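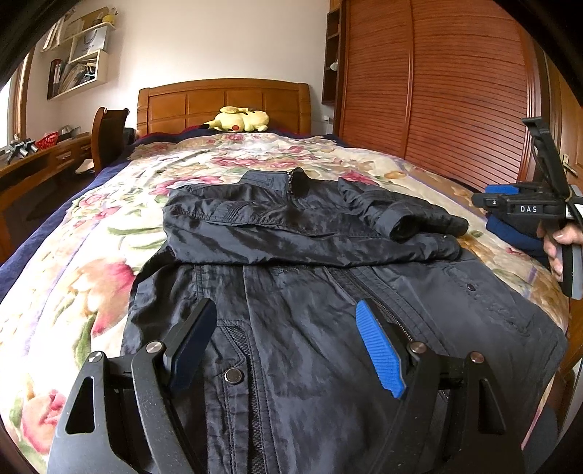
A folding session in progress, with a navy jacket on the quilt and a gripper to either hand.

Local Business | Technology

Wanted: people who will fold a jacket, then fold it again

6 Oct 2023
By Hubert Tanner

Parents who have spent years asking for the laundry to be put away may be sorry to learn that somebody is now paying for it.

Brestira, a small software firm with an office above the Solheim bakery, is signing up households to do their chores with a pair of hand-held grippers in place of fingers. A camera on the gripper records what the tool sees as it works. The recordings go to a learning system, which is supposed to work out from them how a robot might handle a sleeve.

The firm has collected 236 recordings so far, all of them of clothes. Shirts came first. Jackets were added in the second week, and the pace dropped.

"A shirt more or less wants to be folded," said Anqi Peng, who runs the collection. "A nylon jacket with a zipper has its own plans."

Participants work in their own bedrooms, on their own beds, with whatever happens to be on the bed at the time. Brestira tried a bare white table in its office last February and got very tidy recordings. The system trained on them did well until it was shown a flowered bedspread, at which point it tried to fold a rose.

Peng now asks people not to clean up first. She says this has been the easiest instruction to get followed.

Each session lasts 20 minutes, and a garment is folded, shaken out and folded again until the time is up. Fumbles stay in. A dropped cuff is kept along with the attempt to pick it up, on the theory that the robot will be dropping plenty of cuffs of its own.

Gion Wieser, a retired mail carrier, has done 15 sessions and reports that his forearms are sore and his wife is suspicious. "She's seen the recordings," he said. "She knows I can do it now."

Edeltraud Grabner, who used to manage a dry cleaner's on the square, was less impressed. She watched one session and asked to take over — the collar, she felt, was being neglected. She starts next week.

The robot itself, named Mirik, has yet to fold a jacket all the way. Its best try got both sleeves in and then stopped with the bottom hem in its grip, where it stayed until someone switched it off. Brestira plans to move on to fitted sheets in the spring. Peng declined to say what she expects.

Contact the newsroom | All rights reserved | Back to top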